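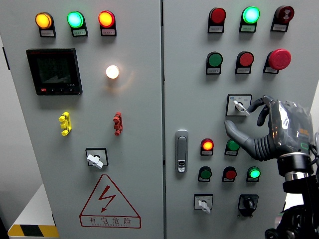

Fig. 1. Cabinet doors with indicator lights and a power meter.

Unit 4 Handout: Labels, Legends and Other Small Writing
Technical Writing for People Who Did Not Sign Up for Technical Writing
Instructor: Joyce Temba

Read this before the April workshop. Reading it during the workshop has been tried, and I can see you from the front of the room.

1. Where we are

Last unit covered instructions, where you have a whole page and still ran out of room. This unit is about the plate, the tag and the sticker: writing that gets two or three words to do its job and usually spends one of them on "SYSTEM."

A label is read by somebody standing up, often in a hurry, who may be wearing somebody else's glasses. Your reader will not look up a term. Your reader will not admire your term either.

2. Three jobs a label can have

Naming. It says what the thing is. PUMP 2. Fine, provided there is a Pump 1 and people agree on which end you start counting from.

State. It says what is going on. RUNNING. OPEN. FAULT. A state label beside a light has to make sense when the light is on and also when it is off. "NOT READY" next to a dark lamp has ruined better afternoons than yours.

Command. It says what will happen if you press. START. RESET. Commands are verbs. "OPEN" is a verb and also an adjective, so is the door open, or are you being asked to open it? Write OPEN DOOR or DOOR IS OPEN and go home on time.

Most bad labels are trying to hold two of these jobs at once.

3. Color is not a word

Fig. 1 has a yellow-amber light, a green one and a red-orange one in a row, each with a little white plate under it. The plates are our business. Color tells a reader that something may matter. It does not say what, and for a fair number of readers red and green are close relatives. If your label only works in color, it's decoration.

Print your draft in black and white. If you can't tell the parts apart, go back to the words.

4. The Pukumlow case

You'll find the full packet on the course page. The short version: the Pukumlow water plant hired a firm called Galtia to relabel its control room. Galtia delivered a style guide of 95 pages and a set of tags that followed it perfectly. Operators covered the tags with masking tape and wrote on the tape.

Renato Lagman, who ran the night shift there, kept the tape and lent it to us. Compare:

Official: AUX TRANSFER INHIBIT (SECONDARY)
Tape: STOPS THE BACK PUMP

Official: LEVEL DEVIATION ADVISORY
Tape: TANK LOW

Official: PERSONNEL COMFORT REGULATION
Tape: FAN

Before you side entirely with the tape, note that one piece reads "DON'T" and Renato no longer remembers what it was on.

5. House rules for this course

Keep any label to 21 characters, spaces included.
Spell it out unless the short form is what people say out loud.
Same thing, same name, everywhere. If it is a "tank" on the wall it can't be a "vessel" in the manual.
No "please." It is a switch.
All caps are allowed for plates and nowhere else, least of all in emails to me.

6. Assignment

Pick one object in your home or workplace with at least four labels on it. The Jumgate copier on the second floor is off limits, as I have now read enough about it. Copy each label exactly, say which job it is doing, and rewrite the ones that fail. Have someone unfamiliar with the object read your new versions and write down their first question.

Worth 60 points. Add a short memo on what you changed, 3000 characters at most. Jibrin, chapter 5, has a sample memo that is too long, so follow its layout and ignore its example.

Hand it in on paper, with your name on it. Yes, that counts as a label.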